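4.2 Dropped wrappers and late grip detection

The sorting task on the Erden cell asks two arms to pick wrapped snacks from a wooden table and place them in plastic buckets. Of 2,001 attempted picks, 477 ended with the item released before the gripper had cleared the bucket rim. We treat these as one class of fault, logged as an early release.
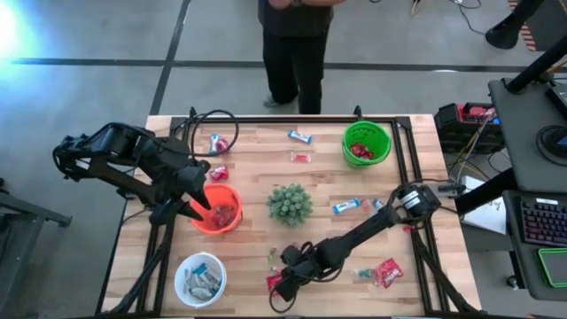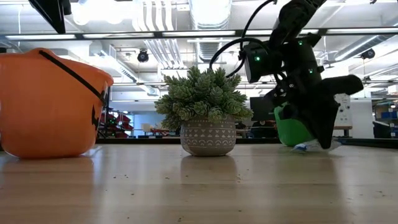 Figure 3. The two-arm cell, in an overall view (first) and at table height (second).

4.3 Cause of the fault

Yao-tsung Kwok traced most early releases to the grip check. The controller took finger position alone as proof of a hold. Thin film wrappers fold under pressure, so the fingers closed almost fully and the check reported an empty grip - the arm then opened and started again, sometimes with the item already lifted.

A second fault was less common but matters more for safety. On 6 occasions the retry began while the other arm was moving into the same part of the table, and in 3 of these the grippers touched. No part was damaged. The Nundeo planner had reserved the space for the first attempt only and did not renew it for the retry.

We now read motor current as well as finger position, and a retry must wait for a fresh reservation. The early release count with both changes in place is given in Section 5.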